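Calado Kitchen - Cutting Station Layout, Gallery 3
Posted November 16, 2018 by Teresa Pacheco

Gallery 3 covers the cutting station: table, cover sheet, board, knife. Gallery 1 (shelving) and Gallery 2 (sink side and drying rack) are on their own pages and have not changed. The notes are longer than in the first two, as several people asked for the order of setup and the cleaning steps in writing.

The station is used for vegetables, bread and soft fruit. Raw meat and fish are prepared at the counter by the sink, with a separate board and separate knives, and nothing from that counter crosses over.

Table

Light wooden top, smooth finish, slightly raised rim. The rim keeps a rolling carrot or a dropped lid from going over the side. It also collects crumbs along the inner edge, and a flat cloth does not reach them. Use the narrow brush first, then the cloth.

The table stands clear of the wall by the width of a hand. Leave that gap open. When the table was pushed up against the wall last winter the back edge was never wiped, and the finish there is duller than on the rest.

Check for wobble before starting. Press on each corner in turn. If one gives, turn the foot under that corner until it stops, then check the opposite corner again. The feet are threaded and turn by hand. No tool is needed.

Cover sheet

White paper, one large sheet, laid flat straight on the wood. We cut it from a Jemard roll, 442 mm wide, and join two lengths with tape on the underside when the job needs more cover than one width gives. Smooth it from the middle outward with a dry forearm. Air pockets under the sheet let the board shift.

The sheet does not have to reach the far edge. A strip of bare tabletop at the back is useful for things that should stay off the paper: the water glass, the phone, the label pen. Overlap the board by a good margin on the working side.

Change the sheet when it is stained through or torn. Beet juice goes through in minutes. Onion and leek can be cleared away several times before the paper gives up. Folding the corners inward and lifting the whole sheet into the compost takes a few seconds, and most of the cleaning is then done. Check that there is no tape on it first.

Cloth covers were tried in the spring. They moved under the board and held moisture against the wood. Oilcloth stayed in place better but picked up knife marks, and the marks held color. Paper has been the standard since then. 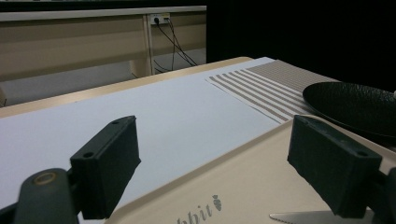 The board goes on top of the paper, never the other way around. Set it toward the cutting hand and leave the larger part of the sheet open on the other side for trimmings and for whatever is waiting to be cut. A board set in the exact middle looks tidy and leaves two strips that are both too narrow to use.

Board

Cream-colored, with a gray carrot logo and lettering printed on it. The print is at one end, and we treat that end as the resting end. Cutting is done on the plain part. It is a simple way to keep the wear off the print, and it tells the next person which way the board was used.

Wash with warm water and dish soap on both faces, then stand it on its long edge to dry. Drying flat is the usual reason a board starts to rock. Glória Lobo checks ours at the end of each month by laying it on the glass shelf and sliding a strip of card under each corner. If the card goes in, the board is turned over and used on the other face for a while.

Stains from turmeric and carrot fade but do not leave completely. Lemon juice and coarse salt, left on for 40 minutes and rinsed off, gets most of it. We do not use bleach at this station.

Knife

The knife for this table has a finely serrated blade. It handles tomatoes, bread crust and soft plums without pressing. It is not a good choice for long slicing of squash or cabbage - the teeth wander and the cut comes out curved. For those, take the plain Zikent blade from the rack and return it there when finished.

Lay the knife flat on the board when it is not in the hand. Do not leave it on the paper, where it can be covered by peelings and lifted with them when the sheet is folded. That happened twice in one week, and both times the knife was found in the compost bin.

Serrated edges are not sharpened here. When the blade starts to crush a tomato skin before it cuts, it goes to the Irninari workshop with the others. The last batch came back in nine days. The charge was 55 for the lot, including one tip repair.

Setup order

1. Brush the inside of the rim and wipe the top. Let it dry.
2. Lay the sheet and smooth it.
3. Place the board, printed end away from the cutting area.
4. Lay the knife on the board.
5. Put the bowl for trimmings on the open paper, on the side away from the knife.

Clearing is the same list from the bottom up. Wash the knife first and by itself. It does not go into a full sink.

Supplies

One roll of paper lasts us through a season of ordinary use. The last one gave over 944 sheets at the short length, counted by Glória from the tally card on the cupboard door. Please keep marking the card. The spare roll is on the lower shelf, upright, in its wrapper. If the wrapper is open the outer turns go soft in humid weather and have to be thrown out.

Tape, card strips and the narrow brush are in the drawer under the scale. The label pen should be there too and often is not.

Gallery 4 will cover the scale and the jar shelf. Corrections to this page can be left with Teresa at the Calado front desk, or written on the sheet by the door.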